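Ernenano launches a table with nothing clever about it
Feb 24, 2026
By Petronella Xaba, press office

RURPORT: Ernenano, the furniture maker best known for desks that go up, desks that go down and one desk that went up and would not come back, today announces a table. It is square and pale, and it stays at the height at which you bought it.

The Rukenberg goes on sale in May. It has no app. It will not remind you to drink water. During development the company did look into a built-in charging pad, a hidden drawer and a light strip that changed colour according to the weather, and all of them were dropped after a meeting which the minutes record as "brief".

"People kept asking us for somewhere to put things down," said Themba Nkosi, head of design at Ernenano. "We'd offer them a workstation with a cable tray and a monitor arm and they'd say yes, lovely, but where do I put my cup? We took that personally for a year or so and then we drew a table."

Most of the argument was over the top. The design team looked at dark finishes, glossy finishes and a green that Nkosi still defends, before settling on a light wood look with a long, wandering grain that runs on the slant and bends into slow curves as it goes. The aim was a surface that could be looked at during a dull phone call. 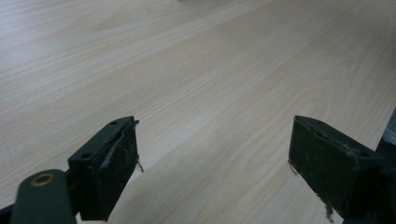

Ingvar Oddsson, who runs the workshop, was against the grain at first. He wanted something plainer, on the grounds that a pattern gives people opinions. He has since been given one of the tables for his own office and has been heard to say it is fine, which colleagues describe as the warmest review of his career.

Small objects were the other concern. Ernenano's research found that a household table spends little of its life holding dinner and a great deal of it holding batteries, pens, the lid of something and a tub that used to have a purpose. The Rukenberg was therefore planned with the small stuff in mind. The pale top is meant to make a stray coin easy to find, and the square shape means there is no long end where post can gather and breed.

Brackets sit low at the corners, under the top, where they are meant to be out of the way of elbows. Knees are a matter for the owner. 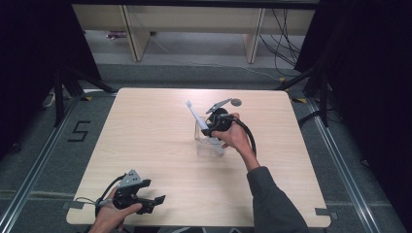

The Rukenberg table with a clear plastic container and a small dark disc on top, on grey carpet tiles.

The first run is 1090 tables. Of these, 1000 will be sold through Van Wyk, the homeware chain, and the rest will be kept back for schools and libraries in Rurport that have asked for them. Buyers can order online or walk into a branch and lean on one, which Van Wyk says it would prefer customers did gently.

"We stock about 400 kinds of table and I could explain this one to my father," said Tobias Halvorsen, furniture buyer at Van Wyk. "He asked what it did. I said you put things on it. He asked how many we had."

Assembly is by hand. The instructions fit on one sheet and have been tested on members of the accounts department, who finished in an afternoon and are speaking to each other again.

A matching stool was planned for the same date. It has been delayed while the company decides whether it should match.

Notes for editors

Ernenano makes desks, tables and shelving at its Rurport workshop. Review tables are available on request and must be returned, including by the person who still has the last one.

Comments (3)

Timothée Besnard: Does the top come in the green? Asking before I hear about it from Themba again.

flatpack_widow: I own the desk that wouldn't come down. Still up. We eat standing. Will be buying this.

R. in Rurport: Please tell me the price. I have read the whole thing twice and there is no price.

Contact: Ernenano press office, Rurport | © 2026 Ernenano | Back to top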